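Demonstration collection (robot learning)

Demonstration collection is the part of a robot learning project in which people perform tasks so that a learning system can later imitate them. Each recorded performance is called a demonstration or an episode. A policy trained on such episodes maps camera images and joint or hand positions to motor commands. The practice is used mainly for handling tasks in which the desired motion is hard to write down as a program, such as picking up soft, curved or irregular objects.

Methods

Three methods are common. In teleoperation, a person drives the robot from a distance with a second arm, a hand controller or a headset. In kinesthetic teaching, the person holds the robot and moves it through the task directly. In handheld collection, the person carries a gripper of the same shape as the one on the robot, with a small camera fixed near the wrist, and no arm is present. Handheld collection gives up direct readings of arm joints, and the path of the gripper has to be recovered from video and motion sensors.

The wrist view is favored in all three methods when the policy must work in many locations. It keeps both fingertips visible at the bottom of the image, moves with the hand, and shows little of the robot itself. Its main weakness is a narrow field of view. Objects outside it are unknown to the policy unless a second camera is added or earlier images are kept in memory.

Scene variation

A policy trained on one table with one background often fails when either is changed. Projects therefore move between rooms and surfaces and allow furniture, walls and unrelated objects to remain in view. Small toys are widely used as target objects. They are cheap and light, and their ears, trunks and feet offer several places to grip, some of them poor.

Floor-level episodes form a separate group in many collections. The Westcombe set, recorded in furnished rooms, contains 2,467 episodes, of which 118 were recorded on or just above the floor. Polished stone and metal furniture legs are of particular interest in this group, as reflections can be mistaken for edges by systems that estimate depth from images.
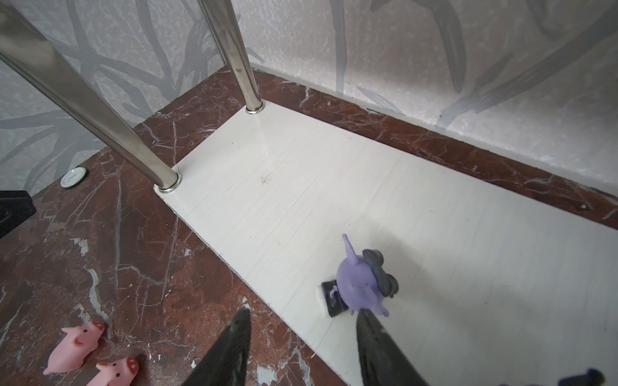 Kurek objected in a review of the set that floor-level episodes were too few to be trained on alone, and that mixing them with tabletop episodes hid how poorly the policy did near furniture legs. The same review recommended that results for the two groups be reported separately. The Westcombe release notes of June 2026 adopted this form of reporting but left the number of floor episodes unchanged.

Episode structure

An episode normally begins with the gripper open and clear of the target and ends when the object has been released at its goal. Between these points the operator is asked to move at a steady pace. Long pauses are a known problem – a policy trained on them may learn to stop. Imo, an annotation tool used with the Westcombe set, marks pauses automatically and leaves the decision to trim them to a reviewer.

Labels are kept short. A typical record holds a task sentence, the target object, the type of surface, the start and end times of the grasp, and an outcome. Failed grasps are stored with their own outcome code. Some training methods discard them, while others use them to teach recovery.

Quality control

Review is carried out in two passes. The first checks that the video is complete and that the clocks of the camera and the gripper agree. The second checks the motion. Common grounds for rejection are a target hidden by a finger for most of the approach, a lost position track, and contact with furniture that is not part of the task.

In the Drotatholm protocol, collection at a site is divided into 4 sessions, and the starting positions of the objects are changed after every episode. Roughly 70 percent of episodes pass both reviews on the first attempt. Rejected episodes are repeated at the same site where possible.

See also: Imitation learning; Teleoperation; Grasp planning; Hand-eye calibration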